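Teaching by hand at the Prellon room

The folding work has moved on since the last newsletter. In May the Prellon room switched from scripted motions to demonstrations, meaning that a person drives the arm through the whole job and the recording is used to train it. Aiman Pattinasarany has been running the sessions and wrote most of the notes this item is based on.

There are two ways to give a demonstration. The first is by hand: you put the arm in its slack mode, hold it just above the wrist and walk it through the motion. The second is by remote control, using a smaller copy of the arm clamped to the operator's desk. Whatever the small arm does, the large one does too, with a short delay. Squeezing the trigger closes the fingers.

Hand guiding is easier to learn. Most people get a usable recording on their first morning. The trouble is that your own arm ends up in the view of the room camera, and cloth is light enough that people tend to help it along with a free hand without noticing. Those recordings have to be thrown out. Remote control takes longer to get used to, but the operator sees only what the cameras see and can't cheat. We now use it for everything except checking reach.

The view that matters most for cloth is the one from the wrist. Operators are asked to start with the fingers open and pointed at the padded top, then look for the garment before moving. If it is over at one side, they bring the wrist across slowly and stop when a folded edge sits between the two tips. Striped trim is a help here, as the edge is easy to pick out against the gray fabric.
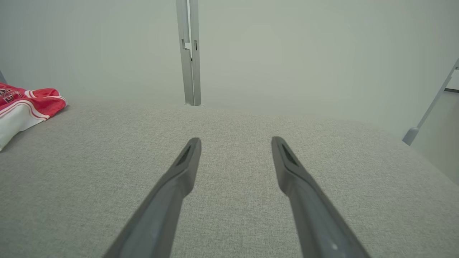 Numbers so far

We have 3,611 recordings, almost all of them by remote control. A session is 40 minutes and then the operator takes a break, whether they want one or not. Aiman tried longer sessions early on and the grasps got sloppy toward the end – fingers closing short of the cloth, or pressing too far into the padding.

The Mernska team lent us 56 used shirts and other tops for variety. They go back at the end of the project, so please don't cut the tags out.

Changes to the routine

Drop the garment from above your shoulder and leave it how it lands. Several people had been straightening the sleeves first, and the trained arm then did badly on anything crumpled.

If you miss a grasp, keep recording and try again. A recovered miss is worth having. Stop only if the cloth leaves the padded top or the arm faults.

Label the recording before you start the next one. Andrade has added a short menu for this, with "clean," "recovered" and "discard" as the choices.

People at the Pokholm site who want to try the desk arm can ask Aiman for a slot. Mornings are mostly taken, but there is usually space after lunch.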